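Recoger demostraciones en el taller: notas de abril

Llevo unas semanas grabando ejemplos para que el brazo aprenda a coger bloques de madera y dejarlos donde toca. Apunto cómo lo hago ahora, que ha cambiado bastante desde la última entrada.
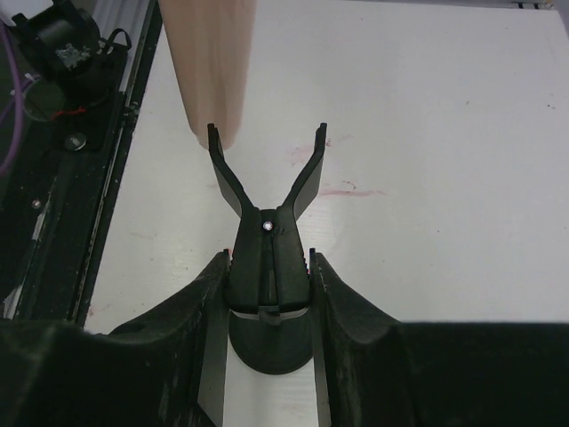
Qué estoy grabando

La tarea es corta. Un bloque rectangular, la pinza de dos dedos, la mesa blanca. El brazo se acerca, cierra, levanta y deja el bloque en una zona marcada al otro lado. Cada demostración la hago yo con el mando, de principio a fin, y el sistema guarda la vista de la cámara de la muñeca junto con las posiciones de las articulaciones y la apertura de la pinza.

El conjunto se llama Tremardale, por ponerle algún nombre a la carpeta. De momento tiene 509 episodios. De esos, 162 son de la primera tanda y los grabé con el bloque siempre tumbado y casi siempre en la misma zona de la mesa. El modelo que entrené con ellos iba directo a ese sitio aunque el bloque estuviera en otro. No los he borrado, pero los tengo en una carpeta aparte y entreno sin ellos.

Cómo vario las posiciones

Antes movía el bloque a ojo entre un episodio y el siguiente. Al revisar las posiciones de inicio vi que lo ponía una y otra vez en el centro. Ahora uso un programa pequeño, Drutgate, que me da una posición y un ángulo al azar antes de cada toma. Yo coloco el bloque lo mejor que puedo y pulso grabar. La colocación no es exacta y me da igual, lo que quiero es que esté repartida.

También cambio la altura de salida del brazo. Si siempre arranca desde la misma postura, el modelo aprende los primeros segundos de memoria y no mira nada.

La cámara de la muñeca

Desde la muñeca se ven los dos dedos, las carcasas negras de los lados y poco más que la mesa. Para el agarre me sirve mejor que la cámara fija que tenía en el techo, porque la distancia entre la punta del dedo y el bloque se aprecia bien. El problema está al principio del episodio, cuando el bloque puede quedar fuera de campo. En esos casos hago primero un barrido lento hasta que aparece y luego bajo. El barrido se queda dentro de la demostración, porque el brazo tendrá que hacer lo mismo cuando vaya solo.

La mesa tiene unas manchas rosadas y motas oscuras que no he limpiado. Estuve dudando. Si la dejo impecable para grabar y luego se ensucia, tengo dos mesas distintas, así que prefiero que las manchas salgan desde ahora. En algún momento tendré que grabar una tanda sobre otra superficie para comprobar que no se está orientando con ellas.

Los agarres fallidos

Es lo que más me ha costado decidir. Cuando la punta de un dedo choca con el canto del bloque, lo natural es parar y repetir la toma. Durante un tiempo lo hice así y el resultado fue un modelo que no sabía salir de un mal acercamiento: se quedaba empujando. Ahora, si el fallo tiene arreglo, sigo grabando, retrocedo un poco, corrijo y termino. Tengo 105 episodios con al menos una corrección, etiquetados aparte por si luego quiero darles más peso.

Si el bloque se cae de la mesa, descarto la toma.

Revisión

Al acabar cada sesión paso los vídeos a doble velocidad y anoto tres cosas: si la tarea termina, si hay corrección y si hay algún tramo parado. Los tramos parados los recorto. Casi todos vienen de que suelto el mando para mirar la pantalla, y el modelo los copia tal cual, con el brazo quieto en el aire.

El formato de salida es el de Kollov, que es lo que lee mi código de entrenamiento. Cambié los nombres de dos campos y todavía tengo que actualizar el script de conversión para los episodios antiguos.

Lo siguiente es grabar con dos bloques a la vez en la mesa.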